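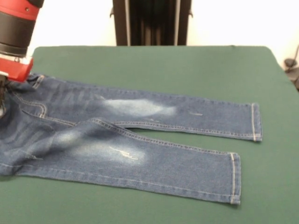

April 2020, folding cell, Tamholm laundry, second notebook

I write first about the trousers, as they take most of my time and most of the patience of the people here. Shirts and towels the cell does well enough. Jeans are heavy, and the two legs never want to do the same thing. In this one the gripper has the waistband and both legs are out along the green table, but the nearer leg lies partly over the other near the crotch, and the hems do not end at the same place. For the fold program this is a bad start. It wants the legs one on top of the other with the seams together. A person at the old bench would take both hems in one hand, give a shake, and it is done. We have only the one arm and so we must think about the order.

What I try now: hold at the waistband, pull a small distance to the left, put down, then go to the hem of the nearer leg and carry it over. On stiff denim it goes. On soft denim the waistband makes a bunch under the fingers and stays so. I changed the grip height two times and wrote the values on the sheet by the cell. Please do not change them without a note.

The faded patches are also a trouble for the vision. Where the cloth is very pale the program draws an edge where there is no edge. Rips with white threads are the same. Sowerby sent a new version of the mask and it is better on the thigh, still wrong at the knee.

Numbers. The laundry has 2420 garments in the rental pool now, of which 400 are jeans. Target for the cell is 32 pairs in one hour. I reach 14. Denise Kettle folded at the bench before and she was faster than this without looking at her hands, so I asked her to sit with me and tell me what she does. It was a useful afternoon. She does not look for the corners at all. She feels for the inseam and lets the rest hang. I have written it down in her words as well as I could:

"You find the thick seam, you let it drop, you don't chase the legs."

I can not make the gripper feel a seam, but perhaps I can let the garment hang longer before it is laid down. To try.

About the work itself. When the cell came in October the plan from Prutoldale said that the bench places would become "operator" places. On paper this is only a new name. In practice Denise and the others now load, take out the bad folds, fold these again by hand, and press the reset. They say their shoulders are better, and also that the day is longer. Before, they talked across the bench. Now each stands at one end of the machine and it is too loud for talking. I did not think of this when I drew the layout and I should have. I have asked if the loading end can be turned so that two people face each other. It costs a longer belt and one more guard. No answer yet.

Another point which they raised and I agree with: the bad folds are counted on the screen with the name of the operator who is logged in. A bad fold is my problem or the program's, it is not hers. I have taken the name off the display. The Stiltinar software still stores it in the log, and I have written to their support to ask how to stop it.

For next time:
- longer hang before lay-down, dark jeans first
- second hold point at the crotch seam, where the legs cross
- new mask on the pale ones, keep the wrong pictures in the shared folder
- ask Denise which pairs she would refuse to give to the machine, and put these in a separate bin

The pads on the gripper are wearing at the tip. Ordered two.

Last updated: after the mask test, values on the sheet are current

Folding cell notebook, Tamholm laundry. Questions to the cell desk. Internal use. Back to top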